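Do any of those cut flower tricks work?

Every spring the same advice goes around again. Drop a penny in the vase. Add an aspirin. Pour in some lemon-lime soda. I've tried most of it on grocery store bunches over the years, and I'm not convinced the penny has ever done a thing except leave a mark on the glass.

What I'd keep from the pile is pretty dull. Cut the ends at a slant with a sharp knife. Pull off any leaf that would sit under the water. Wash the vase with dish soap first, and I mean wash it – a rinse won't get rid of the film at the bottom. Change the water every other day.

The little packet of flower food is fine. Use it at the strength printed on the back. Half a packet in a big vase is close to useless.

Janix sells a "bloom saver" disk that's supposed to give you 14 extra days. I bought one in March and put it in with a bunch from the Bedden market. Six days later they looked like any other six-day-old flowers.

Wrapping is where I see the most fuss. 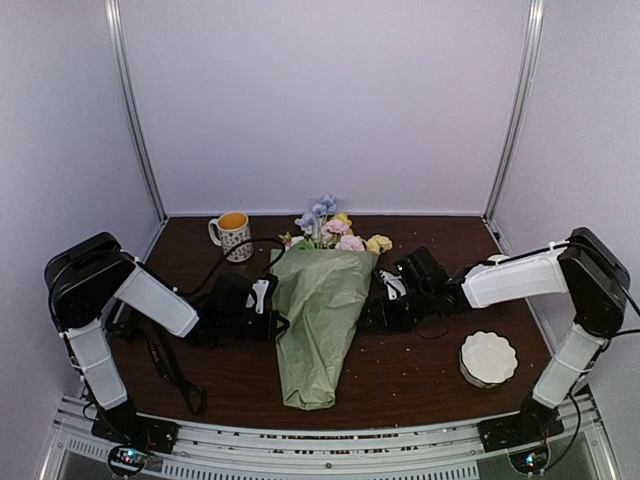
Plain paper does the job. Wide at the top, narrow at the stems, with the bottom folded up so it doesn't come undone on the way to somebody's house. A few creases don't matter. I wouldn't pay extra for waxed sheets, and I'd skip the ribbon if the flowers are going into water within the hour.

If there's no vase handy, a tall mug will hold a short bunch. Trim the stems more than you think you should, or the whole thing tips over.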